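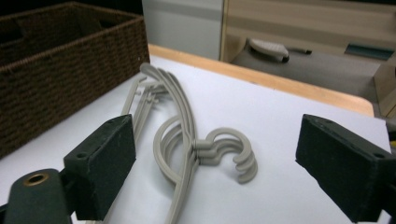 4.2 What people told us on the doorstep

I should say first that I went into this part of the study expecting to be bored by it. Checking whether people voted is the dull end of electoral research. You ask them, you look them up on the marked register, you put a tick in one column or the other. The by-election in Ronderitz was held on May 3, 2022, we had access to the register by the summer, and I'd set aside a fortnight for the whole job. It ate the rest of the year (my co-author Lovisa Magnusson is still a bit cross with me about the spreadsheets).

We spoke to 798 people across the two wards, Zondgate and Amundsen. Of those, 441 told us they had voted. When we matched names and addresses against the register, 71 of the people who said yes had no mark beside their name. So far this is the usual story, and anyone who has read the older work on over-reporting will be nodding along. People like to say they voted. They feel they ought to have, or they meant to, or they did vote in the one before and the two have run together in their heads.

What caught my eye was where the unmatched names came from. Far more of them lived in Zondgate, and within Zondgate they bunched up in the streets behind the old Brukex works, which had been moved from one polling station to another shortly before the election. I got quite excited about this! My first thought was that people had turned up at the old place, found it shut, gone home and then told us they'd voted because, as far as they were concerned, they had done their bit. It's a lovely explanation and I wanted it to be true for most of September.
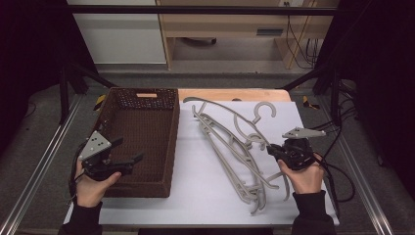 Figure 3. Grey plastic hangers and a woven basket on the white-covered table, with the two hand-held grippers.

Lovisa was less keen, and she was right to slow me down. The trouble is that the register itself is a thing made by tired people with rulers and pencils. In a long list of flats with the same surname, a clerk can quite easily draw the line through the person above or below. We went back through the Zondgate pages and looked for what we started calling neighbours – cases where someone who told us flatly that they hadn't voted was marked as having done so, and sat right next to someone who said they had. There were more of these than I would have liked. They don't clear up the whole cluster, but they take a fair bite out of it, and I no longer think the polling station story can carry the weight I first put on it.

There is also the matter of when we knocked. Amundsen was finished while the posters were still up in people's windows. Zondgate took us longer, partly because of the number of flats with entry systems, and by the time we did the last few blocks the result was old news. Memory for small elections fades quickly, I think faster than it does for national ones, and we have no clean way of pulling that apart from the effect of the move. If I did it again I'd mix the wards from the first evening.

For what it's worth, here is how we have treated the unmatched names in the rest of the paper. Where there is a plausible neighbour on the register, we take the person at their word and count them as a voter. Where there isn't, we go with the register. Embla Hellström, who read an early draft, thought this was too generous and suggested running everything both ways, so we did. The estimates for Amundsen hardly move. The ones for Zondgate do, and the tables in section 5 show both versions side by side.

One last thing before the models. The two wards have almost 4,000 people on the register between them, and our sample leans towards those who are at home in the early evening and willing to talk about a council seat. We weighted for age and housing type, as described in 3.4, but I don't know of a weight for willingness to chat.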